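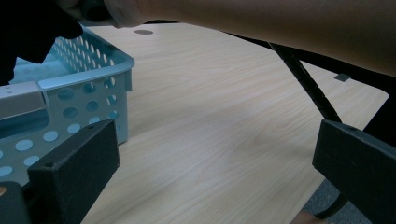 Vista desde la pinza de mano, con la cesta perforada a la izquierda y los dos dedos en primer término.

En julio cerré la segunda ronda de pruebas con Plullix, la política de manipulación que entreno a partir de demostraciones grabadas con pinza de mano. La pregunta era concreta: cuánto se pierde al recortar la parte inferior de la imagen, donde los dedos ocupan siempre una fracción grande de los píxeles.

El argumento a favor del recorte es conocido. Los dedos apenas cambian de aspecto entre demostraciones, consumen resolución y el codificador puede acabar apoyándose en ellos para inferir la apertura, un dato que ya recibe por otra vía. El argumento en contra es que el contacto ocurre justo ahí. Con una cesta de pared perforada, la relación entre la punta del dedo y el borde es casi la única señal útil en el último tramo de la aproximación.

Entrené 2 variantes con el mismo conjunto, 674 demostraciones de tareas de mesa, todas pasadas por Grolo para sincronizar vídeo y apertura. La variante A conserva la imagen completa. La B elimina el tercio inferior y reescala el resto. Mismo codificador, mismo horizonte de predicción, mismas semillas. La evaluación la hice en el banco Vurkau, 98 intentos por variante, con la posición inicial de la cesta sorteada de antemano.

En la fase de aproximación no vi diferencias que merezcan una tabla. En el cierre sí: la variante B falló 14 agarres más que la A, casi todos con el mismo patrón. El dedo llega alto, toca el borde por arriba y la cesta se desplaza. Las rejillas de agujeros no ayudan, porque el patrón se repite y un error de una fila produce una imagen muy parecida a la correcta.

Queda sin resolver la oclusión por brazos y manos ajenos a la pinza. En los datos aparecen a menudo en la parte alta de la imagen, y ninguna de las variantes los trata de forma especial. Probé a enmascararlos con Flanagan, pero las máscaras parpadean cuando el antebrazo está desenfocado y ese parpadeo introduce ruido en las acciones. Lo dejé desactivado en los entrenamientos de arriba.

Para la próxima ronda mantengo la imagen completa y bajo la resolución de la mitad superior. El código del recorte sigue en la rama de pruebas, con el parámetro a cero por defecto.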